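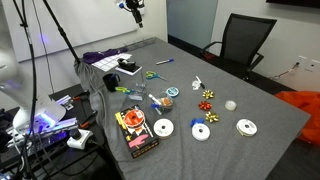 Genalyn asked if the arm could go back to its start position between groups on open day, so visitors aren't left standing while I fiddle with it.

Support > Tickets > Pruveck > Arm stops on reset

Hi Genalyn – yes, I think so! I tried it three times at 4 and it stopped on two of them, same joint error both times (the third was fine, of course). Jayson figures the speed limit is still set at 1000 from the November demo, so I'm dropping that first and running the ribbon and bow routine again. If it still stops I'll send the log over to Edin at Trulbridge – leaving this ticket open till then.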